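# Smoke alarms, and what we learned going door to door in Garstead

Talk notes. 20 minutes plus questions. Slow down on the battery part, I always rush it.
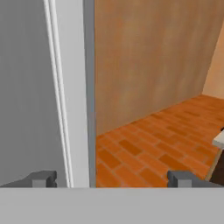
*A doorway, looking into the next room.*

**Opening**

Hi everybody, thanks for giving up a Saturday. Quick show of hands: who tested a smoke alarm this month? (Wait. Let people look around.) OK, and who has one in a drawer because it wouldn't stop chirping? I had two in a drawer when I started on this, so you're in good company!

What I'm going to talk about is last winter's door-knocking in Garstead. We went to 600 homes and got let into 200 of them, and I thought that was pretty great for people in matching vests showing up at dinnertime.

**What we found**

- Most homes had an alarm up somewhere. Plenty of them didn't make a sound when we pushed the button.
- The usual spot was the hallway outside the kitchen. Bedrooms were where we kept finding bare ceilings, and upstairs bedrooms most of all.
- 11 homes had alarms painted over. Painted! Somebody did the ceiling and just kept going with the roller. (Pause here, it gets a laugh.)

If yours has paint on it, please don't scrape it off. Replace the whole thing.

**Ruren Street**

This is the part I want to spend time on. The long row of duplexes on Ruren had a kitchen fire in July, and the family got out through the back. Their alarm went off, and the one next door went off a bit later when smoke got into the attic. Both were put up by the Gimby hardware store crew, who had been doing free installs all spring out of the back of a van.

I talked with the neighbors after and what they wanted to talk about was doors. The bedroom door had been shut and that room came through in much better shape than the hall. So we added "close the door at night" to our handout, and I say it at every house now, to the point where my own kids say it back to me in a funny voice.

(If somebody asks about the cause: the report isn't out, don't guess.)

**Batteries and dates**

SLOW DOWN.

Turn the alarm over. There's a date on the back, and once it's ten years old it's done, even if it still beeps when you push the button. I had a man on Caruso Lane tell me his was fine, it came with the house. We took it down and looked, and he went pretty quiet.

Sealed ones you don't change the battery in at all. The older kind, do it when the clocks change, or on your birthday, whatever you'll remember.

**Money**

We spent $1,132 on alarms and the long-handled button pushers (people LOVE those, bring one and pass it around). The flyers were printed for free. We're out of alarms for the hard of hearing and there's a waiting list, so if you know of a grant, come find me by the coffee.

**Wrap up**

- Go home, push the button, look at the date
- Pick two ways out and walk them with whoever lives with you
- Sign-up sheet is on the back table, evenings are the slots we can't fill

Questions. Repeat them into the mic, the back row couldn't hear last time.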